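4.2 Why people stay for coffee

I should say up front that I came to this question sideways. I was supposed to be studying how small congregations pick their hymns, and I had a whole notebook of hymn numbers to prove it. But every time I visited the church in Trulldale, the talk I wanted to write down came after the blessing, once folks had wandered over to the fellowship hall and somebody had put the kettle on. 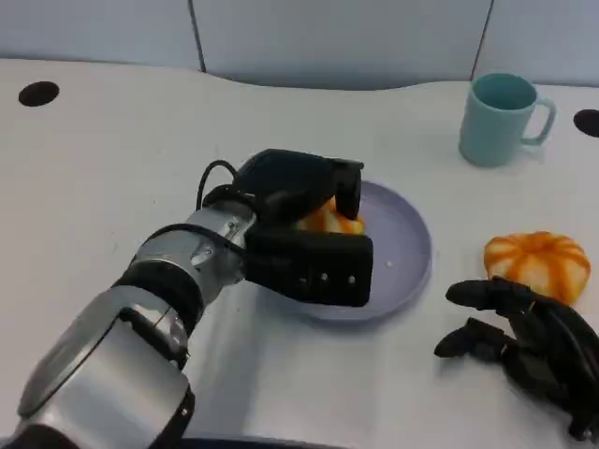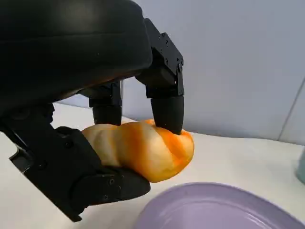 Figure 2. A mug on a white table, and a twisted bread roll on a white tabletop.

So I dropped the hymns (mostly) and started asking people about the hour after worship. Vidar Viklund and I went through the 3046 short comments that members of the Trulldale and Wutum churches had written on their August cards, and we sorted them by hand into piles on my dining room floor. It took forever, and my dog slept on the pile marked "sermon." The biggest pile by far was the one we ended up calling "being known." People wrote about someone remembering their knee surgery, or asking after a grandson by name. One woman wrote only, "They saved me my chair."

Now, I grew up in a church where the coffee hour was treated like a reward for sitting still, and I'll admit I carried that into the work. I expected to find that people loved the hour for the chat and saw worship as the holy part. The cards don't back me up. More than 15 of the longer comments used plain worship words for the hall itself: grace, peace, communion with a small c. A retired bus driver in Wutum told me he prays better standing up with a cup in his hand than he ever has on his knees, and he looked a little worried that I might report him to somebody!

Aurelia Neagu, who read an early draft of this section, pushed me hard on one point and I think she was right to. She asked what the hour feels like to a person who isn't known yet. I went back to the cards with that in mind and found a much thinner pile, and a sadder one. Newcomers wrote about circles that didn't open. One man had come 2 times, held his coat the whole while, and gone home. He filled in a card anyway, which still gets to me.

The two churches handle this differently. In Trulldale there is a greeter at the hall door, and she walks new people to a table and sits down with them. Wutum leaves it to chance, and the members I asked about it were proud of that. They feel a welcome shouldn't be a job. I have a lot of sympathy for this view, being a shy person who dreads greeters, but the cards from newcomers in Wutum were the lonelier ones. I can't say how much of that comes from the door and how much from the town, where a good many families have been cousins for generations.

I also don't want to make too much of cards. People who slip out during the last hymn don't fill them in, and they may have very good reasons for slipping out. I take up what a few of them told me by phone in section 4.3.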